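Notebook, December. Visit to Tolutell, demonstration bench

Arrived 9:40, bench free from 10. Two of us from our side. Purpose: see their hand-held gripper station running and decide whether the Zonthorpe bench should be built the same way or kept as drawn. Notes below are in the order I wrote them, with some cleanup.

Grippers first. Two units, one per hand, cabled. Fingers are parallel pads on link arms, black, brass inserts in the arms. Each pad is held by small screws reached from the top edge, so a pad swap does not need the linkage taken apart. Ours does. Asked how long a swap takes and was told under five minutes for the pair, not shown. Pads on the units we saw are plain rectangular blocks with a slightly textured face. They tried a softer face last spring and went back, because it picked up grit.
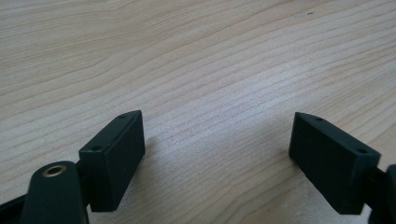
3 min read

Opening is wide enough for everything on the task list. Full travel is a bit more than we have at Zonthorpe. With the jaws open both pads stay in the lower half of the wrist view and the table between them is unobstructed. On our units the left pad hides the contact point for the last part of the approach, which is the complaint in the Iwasaki notes. Action: compare camera tilt, theirs against ours, before touching the finger geometry.

Table top is light wood with visible grain. I had expected a plain gray mat. Their view is that grain helps tracking and that a blank surface costs them sessions. No numbers offered. We should test this ourselves, same task, 20 runs on bare wood and 20 on our mat, same operator.

Task shown was the dish rack and sponge. Rack is thin black wire, low base grid with tall prongs at the back. Operator works both hands, places the sponge at the rack, releases, backs off, resets. Each demonstration is kept short, target 12 seconds, and anything over 23 is thrown out at review. I tried it. My first attempts were well over. The cable weight is noticeable on the forearm and pulls the tool outward if the loop is too short. Leave slack at the wrist.
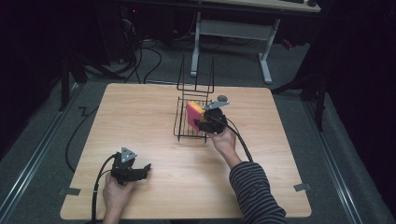 Sponge in the right-hand gripper at the rack, left gripper open. Tape marks on both sides of the table.

Other points on the bench:

Tape. Small gray pieces at the side edges of the table, used as start marks for the hands. Cheap and quick to move. We currently use printed corners, which peel.

Floor. Metal rails run along both sides. Good clearance for the feet, but the cables beyond the table are a mess and a long one runs along the left. I would not copy the routing. Brasuddale has an overhead drop that would suit this better; ask for the drawing.

Top plate. Gray triangular plate on each gripper. It sits higher than I would like for reaching into anything with a lid. Fine for a rack, probably a problem for the drawer task.

Light. Soft and fairly even, with a brighter band across the wood in the wrist view. Exposure was left on auto during the demo. I would lock it.

Sponge. Two-color, yellow and pink-red. Easy to tell which face is up when reviewing. Our sponges are one color and orientation gets labeled wrong. Order two-color ones, pack of 40.

Second half of the visit was questions on resets and review. Their reset rule is that the operator brings both hands back to the marks with the jaws open before the next start signal. The rack gets shifted between blocks by hand, without a template. Variation is therefore whatever the operator feels like, and roughly half the blocks we scrolled through on their screen had the rack in nearly the same spot. Suggested a position list. They were lukewarm.

Wrist view with the rack far off to the left is a useful case and we have almost none of it. Most of our starts have the target close to center.
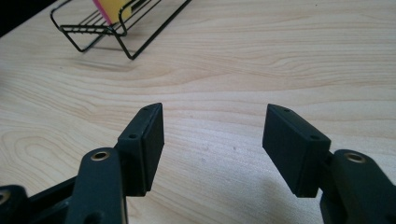 Follow-up

1. Measure camera tilt on our units and request theirs.
2. Wood versus mat test as above. Book the Zonthorpe bench for an afternoon.
3. Redraw pad mount with screws from the top. Keep the present hole spacing so old pads still fit.
4. Replace printed corners with tape.
5. Write a rack position list, including far left and far right.
6. Ask Brasuddale for the overhead cable drawing.
7. Lock exposure on both wrist cameras and note the setting in this book.

Left 12:15. Return visit offered, no time set. Open question: whether our release switch can be moved without a new handle. Check against the Iwasaki notes before ordering parts.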